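2025-09-15

Up far too early again, and all because the laptop had been chugging away at a backup since last night and still wasn't done. I took my tea and sat down to sort it out once and for all (famous last words!). The drive had 40 GB free when I bought it in June the big way, with everything wiped, and now it's down to next to nothing.
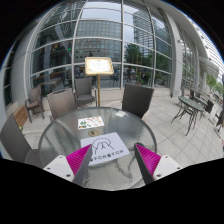 Filed under: Computer woes

So I went through the startup list first. There were 54 things in it, and I recognised maybe a third. Dukumix was in there twice, which explains the two little icons I've been ignoring all summer. Out it went – both of them. Then I found a folder of 183 old installers, some for a printer I gave away years ago, and I had a lovely time deleting the lot.
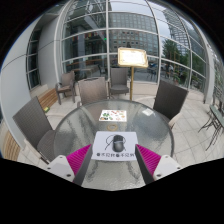

After that I tried the Kosard cleaner, the free one, and it told me I had 117 "issues" and would I like to pay to fix them. No, I would not! I uninstalled it and felt very pleased with myself, then spent half an hour getting my browser home page back to normal. Grr.

It does start quicker now. The backup's still going, mind you, so I'm leaving it plugged in overnight and doing the photos folder tomorrow, if I can face it.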